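Equipment plan for the second half of the year

The handling group at Skamo has settled its equipment request and sent it up for approval on 11 May 2025. The first draft, from February, asked for a second arm. That has been dropped. The arm we have is idle for long stretches while people swap parts, and the money does more good elsewhere.

The largest line is gripper fingers. We are asking for 18 pairs from Prulteck, enough to last through the winter at the present rate of wear. Hervieu quoted a lower price per pair, but with a minimum order of 63 - too many for a design we may change.

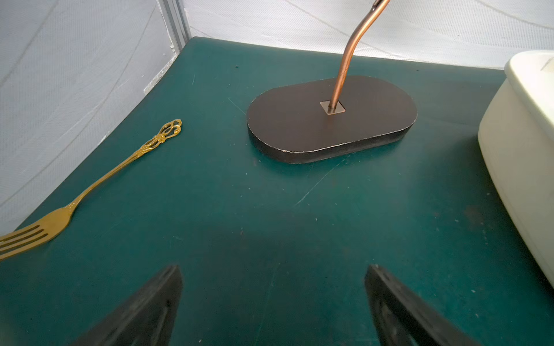 Household items on the test table: lamp, fork and plastic container.

Next is the table itself. The top is scratched and scuffed, and a replacement costs $232 delivered. We would like two, one to go into storage. The fabric walls and the metal rail stay as they are.

Household items come out of a separate budget, set at $140 a month. Please keep receipts and hand them in with the item list.

A service contract with Manik is still under discussion. Their offer covers the arm and the wrist camera but leaves out cables, and we have asked for a revised version. If it comes in over the old price we will stay on call-out rates until the new year.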